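Zanwood Neighborhood Food Project
Progress report to the Kevach Fund
December 14, 2019

Period covered: second half of the grant year
Prepared by: Mihret Tekleab, project coordinator

Meals and attendance

We served 1,189 lunches in this period. Attendance dipped when the school year started and the families with younger children stopped coming at midday, then picked up again once the weather turned. Most of the people who eat with us now are over 65 and live within walking distance of the hall. The home delivery route has 17 households on it. Two of those were added after a hospital discharge, at the request of the district nurse.

The menu changed in one respect you asked about in your last letter. We now put out fruit at every lunch, where before it was only on the days when the wholesaler had a surplus. Chaltu Tefera buys it on the morning of each service and keeps the receipts separate, so the cost shows on its own line in the attached accounts. Pears and oranges go fastest. Apples come back uneaten more often than we would like, mainly because they are hard for people with dentures, and we have started stewing them.

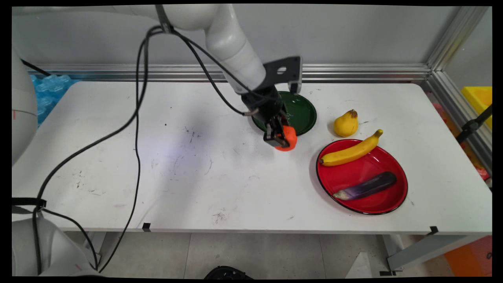
Spending is close to plan. The one overrun is fuel for the delivery van, which we covered from the money set aside for printing. The old flyers are still accurate apart from the phone number, and we have been correcting that by hand. We ask for your approval of this transfer after the fact.

Cooking classes

The evening classes began later than the work plan said. The gas inspection for the Zamani Street kitchen had to be done twice — the first certificate carried the wrong address — and we could not open to the public until the second one arrived. Abenezer Feyisa has now taught 4 sessions. He teaches lentil dishes, flatbread and basic knife work. Roya Rashti will take over the second course, with rice and slow-cooked vegetables, and has already sent us her shopping list.

Class sizes are smaller than we proposed. We had hoped to reach 50 people by the end of the grant and do not expect to. The kitchen is tight with a full group, and we would prefer to keep the groups small and run the course again in the spring if funds allow.

Staffing

Gebremedhin Workneh left the driver's post to return to full-time study. Deliveries are being shared between the kitchen staff until the post is filled. Interviews are set for January.

Still open

The cold store at Prelell Road needs a new door seal. We have one quote and are waiting for a second. The signed lease for the hall will follow by mail.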